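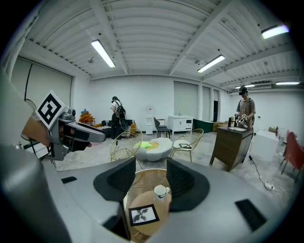
Sarer Round Side Table

A small round table for the end of a sofa, with a wooden top and a gold rim. It holds a cup. It will also hold a second cup, a pair of glasses and the post you are not going to open today, and after that you have reached the limit of what a side table can reasonably do for you.

The Sarer is the smallest thing in our Vustura range and the one we get asked about most. People come in for a sofa, sit on four of them, and leave with this. We have stopped arguing.

The top

Wood, sealed with a matt oil-wax that shrugs off tea, most wine and short-lived puddles. It does not shrug off a hot pan. There is a note on the underside saying so, which you will find when you turn the table over to look for a reason why the ring won't come out.

Grain and colour vary from one top to the next. If you are buying a pair, tell us when you order and we will go through the stack for two that look related.

The rim

The gold rim runs all the way round and stands very slightly proud of the surface. It will stop a rolling pencil. It will not stop a cat. Wipe it with a soft damp cloth and leave the metal polish in the cupboard – polish takes the lacquer off, and then you have a hobby.

Sizes and weights

Top: 450 mm across
Height: 520 mm
Weight: 6 kg
Load, spread evenly: 15 kg
Load, one adult perching on it during a party: please don't

The height suits most sofas with an arm between 500 and 600 mm. If your sofa is one of the very low ones, such as our own Erivari, the table will come up near your shoulder when you slouch. Some customers like this. Ask for the low base if you don't.

Putting it together

The top arrives fixed to its plate. The base goes on with 2 bolts and the key in the bag. Tighten both by hand first, stand the table up, check it doesn't rock, then finish with the key. If it rocks, try it in another spot before writing to us. It is quite often the floor.

Feet are felt. Spare felts are taped inside the box lid, and are usually thrown away with it.

Price and delivery

Sarer side table, standard base: £180
Sarer side table, low base: £180
Replacement top only: £108

Delivery is by van to the ground floor. The box fits on a back seat if you would like to collect, and we will carry it out to the car for you. Orders over £800 go free, a sum that takes either a great many side tables or the sofa you came in for.

Goes with

The Sæther floor lamp, which has a base flat enough to slide partly under the table, and the Vustura footstool. The Vustura tray also fits on top with a bit of overhang, though at that point you have a table on a table and may want to look at our larger ones.

Returns

Send it back within 30 days, in the box, with the bolts. We do need the bolts.

Last updated: June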